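December 14, 2024

Zerkham dye trials, cont.

Third go at the indigo vat. The recipe from Farooqui says 600 g of madder for the under-dye, then leave it alone, and leaving it alone is where I keep failing. Lifted the lid four times before lunch. Floor Segers has now written DO NOT on it in marker.

Batch 3459 came out the grey of an old dishcloth. The Gemton cotton is supposed to be scoured already. I have my doubts, and will boil the next lot myself with 800 ml of soda solution in the big pot.

Blue cloth is on the left of the big table, on the cream cover, and wants folding by someone with more patience than me.
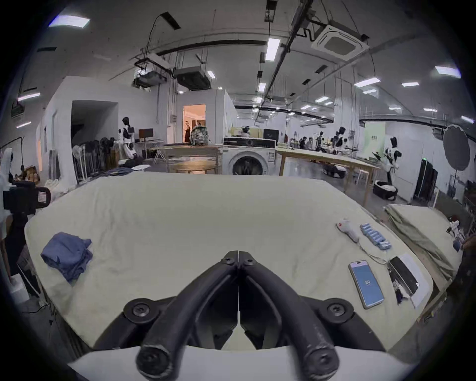 For next time

Get more soda ash from Waltville (799 was the order code in March, if they haven't changed it again). Rinse until clear, then rinse once more. Ask Floor where the good thermometer went, and try not to sound accusing.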